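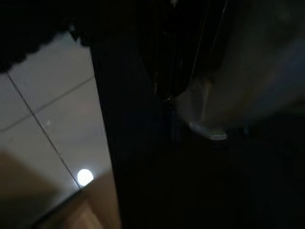

Subject: Re: Ivari on the old machine, stuck on the third castle

Eugénie Roussel wrote:
> I have been through the east gate three times now and the
> bridge is always up when I get there. Is there a lever I've
> missed, or is my copy broken? I got it on a disk with Nukel
> and two others, no manual.

Hello Eugénie, and what a pleasure to see somebody playing Ivari again! I lost most of a June to it when I was fourteen, and I still hum the shop music while I'm washing up.

Your copy is fine, I'm nearly sure. The bridge goes by the bell in the village, and the bell only rings once you've handed the lantern back to the miller (the one by the pond, there are two of them and the other is no use at all). After that you have 200 steps to reach the bridge before it goes up again. Walking into a wall counts as a step, which I found very unfair at the time and still do. If you cut through the orchard and don't stop to fight the geese you should have a few to spare.

Do save before you cross. The guard on the far side wants 300 coins, and if you can't pay he sends you right back to the start of the castle, without your boots. My brother used to sell the silver cup to the pedlar for this, but you want that cup later on, so please don't! The mushrooms in the cellar sell nearly as well and they grow back.

As for the manual, there was a scan going about on this list years ago, from when a few of us were swapping Remoswood maps. I'll have a rummage through my old discs and send it on if it turns up. The page with the rune alphabet was badly faded in mine, so if anyone else here has a cleaner one, do shout.

And have you tried Nukel yet, as you've got it on the same disk? It's a very odd little thing with moles in it. The second level is harder than the next five put together.

All the best, and mind the geese

> Also, does anyone know if Arriaga ever came out for the
> same machine?

PS. Sorry, I missed that bit at the bottom. It did, but only on tape as far as I know, and I never got mine to load past the title.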